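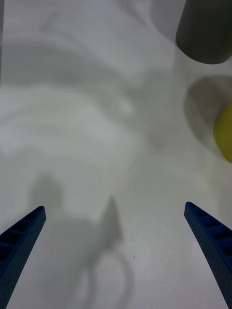 Filed under: Days out, Diary

5 Sep 2021

Home late, feet sore, and I want to get this down before I sleep because by morning I shall have lost half of it. The open day at Muvholm was today, and I very nearly didn't go! It was drizzling when I got up and the bus is such a long way round, but I'd put my name down weeks ago and I do hate to be the empty chair.

They gave us tea first (proper tea, in a pot, bless them) and a sticker to write our names on, and then we were taken through in groups of 6. Ours went to the Skiner room, Skiner being what they call their sorting project. The idea is that an arm learns to tidy up after people, drinks cans in one place and bottles in another, and a young woman in a green cardigan talked us through it so kindly that even I could follow. The arm has two blue fingers, ribbed like little ladders, and they are bendy, so that they wrap themselves a bit round whatever they take hold of. She let us press a spare one with our thumbs. I had imagined something like a pair of pliers, and it was more like squeezing the sole of a slipper.

What surprised me was how much patience it all wants. They have kept a tally of every go since they began, and the sheet by the door said 2,491 tries, of which 1,776 had gone right. A man behind me muttered that his grandson could manage better than that, and perhaps he could, but his grandson wouldn't do it all day without asking for a biscuit. I thought it was rather touching that they put the bad ones up on the wall for visitors to see.

By the time I'd wriggled my way to the front, there were three crushed black cans down in the bottom of the yellow-green paper cup, and two bottles in the big round white bin, one with a red cap and one with a purple. The red-capped one had apples on the label and Korean writing, and still some amber juice in it, and I stood there wondering where one buys such a thing round here.
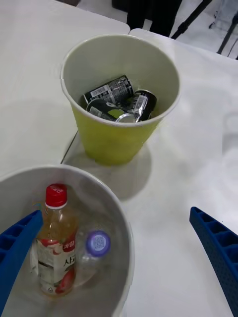

My sister, when I rang her this evening, said that was all very well but who was going to rinse the bottles, and could it do a teaspoon out of a yoghurt pot, which is what she is forever fishing out of her own recycling. I had to admit I hadn't asked. She's quite right, of course, and I shall put it to them next time.

After that we had a quick look into Pekoneck, the room next door, but it was mostly cupboards and cables and I was ready to sit down. Bought a tea towel at the desk for 99 pence. There's another open day in November and I've said yes to it already, if my knee behaves. Must remember the umbrella, which I think I left on the bus.

Back to top | Contact | © 2021 All diary pages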